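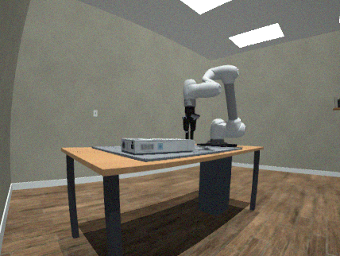

One reader's arm kept closing a finger's width short of the part, and she wanted to know whether to blame the gripper or the program. A commenter from Pleltomton had the same trouble and said his turned out to be neither. The mat had crept.

Check the mat first. Push it sideways with your palm. If it slides, wipe both faces, let them dry, and tape the corners down before you teach any points again.

Next, the mounting bolts. Cut the power — a paused program is still a live arm — and try each one with a wrench. Ours at the Sitbridge workshop had worked loose after 3,000 cycles, so we now check them every 600.

Then run the job at 7 percent speed with one hand on the stop button and the other nowhere near the fingers. Watch the tips all the way down. If they come in low over a hard case, stop and raise the approach point. A bent finger will go on missing by the same amount until you replace it.

Write the date and the cycle count on tape and stick it to the table leg.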